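Home Tickets Tracking Tooling Search

Ticket 945: right gripper pose jumps when the marker cube turns
Rupert Trummer, 11 May 2024
2 min read

Stack: Leltel tracker, Eder replay tool. Reported by Wekstead, who would like it fixed before anyone else notices.
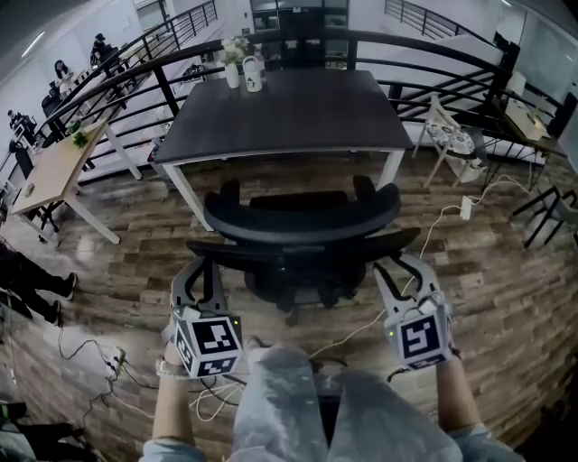
Symptom

Left gripper tracks well. Right gripper is fine until the wrist rolls, then its pose flips over and comes back a few frames later, looking innocent. In replay the planner takes the flip seriously and asks the arm for an elbow it doesn't have.

Log

1. Green light on both grippers. This proves they have power and nothing more, as I was reminded by two people.

2. Swapped left and right in the config. The fault stayed with the right cube, so the config is cleared and owed an apology.

3. Replayed 2900 frames in Eder. 116 bad poses, every one with a single cube face in view. Classic two-answer problem: one flat marker, two tilts that fit nearly as well, and the solver picks whichever it fancies.

4. Raised the corner threshold. Fewer bad poses, also fewer poses. Put it back.

5. Made the solver keep both answers and choose the one nearer the last good pose. Down to three, all straight after the cube had been out of view.

6. Found a comment from February in the Cillidham branch: "handle flip later". It is later. The comment is mine.

Status

Patch is in build 211. After a dropout the tracker now waits for two faces before it reports a pose. Wekstead to rerun the wrist roll test, slowly please, then at normal speed. Leaving this open until I've seen the replay.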